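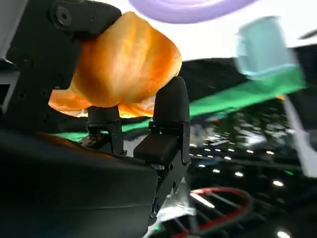
Leopold Lüthi writes that with his first Drarnero he had the main valve open before the filter was inside, and that he wishes section 4 had stood in front of section 3. We have followed his wish. The order of the sections is now different from the printed booklet of May.

3. Installing the Filter and the Pressure Reducer

Please read all the steps of this section one time before you start. The Drarnero drip watering set is made for garden beds, balcony boxes and small greenhouses. It is not made for drinking water.

You need: the filter cup, the filter sleeve, the pressure reducer, two flat seals, the sealing tape, and a dry cloth. All of these are in the bag with the number 267. The cloth is not delivered.

3.1 Preparing the tap

1. Close the garden tap completely.
2. Remove any hose or quick coupling from the tap.
3. Clean the thread of the tap with the cloth. Old tape must be taken away.
4. Wind new sealing tape on the thread in the direction of the clock, 12 turns.

Note: If your tap has an inner thread, use the Flollport adapter. It is sold separately and it must be put on before step 4. The tape then goes on the thread of the adapter.

3.2 Inserting the filter

1. Open the filter cup by turning the lower part to the left. Use only the hand.
2. Put one flat seal in the groove of the upper part. The seal must lie flat on all sides.
3. Push the filter sleeve into the lower part until you feel a stop. The closed end of the sleeve shows down.
4. Turn the lower part back to the right until it is hand-tight.
5. Screw the complete filter on the tap. The arrow on the cup must point away from the tap.

CAUTION: Do not use pliers on the filter cup. Cracks from pliers are not covered by the warranty.

3.3 Mounting the pressure reducer

1. Put the second flat seal into the inlet of the reducer.
2. Screw the reducer to the outlet of the filter.
3. Connect the main pipe. Push it over the nozzle as far as the collar, then close the ring nut.

If the pipe is too stiff, hold its end in warm water for one minute and try again. Please do not use oil or soap, it stays in the pipe and closes the small drippers later.

Note for owners of the Tanner timer: the timer comes between the tap and the filter. Programming is explained in section 6.

4. First Opening of the Water

1. Remove the end plug of the main pipe and lay this end in a bucket.
2. Open the tap slowly, by a quarter turn.
3. Let the water run until it comes clear.
4. Close the tap, put the end plug back, and open the tap again, this time completely.
5. Look at every connection. When one of them is dripping, close the tap and repeat the sealing at this place.

CAUTION: The main pipe may not be longer than 50 meters on one reducer. With a longer pipe the last plants receive too little water. Divide the garden into two lines and order a second reducer.

In winter the filter must be taken off, emptied and kept inside the house. Leave the tap open behind the house valve, so that remaining water can go out.

Spare seals and sleeves can be ordered from our store in Sevimbridge. Please write the bag number in your order.

Section 3 and section 4, revised 24 June 2018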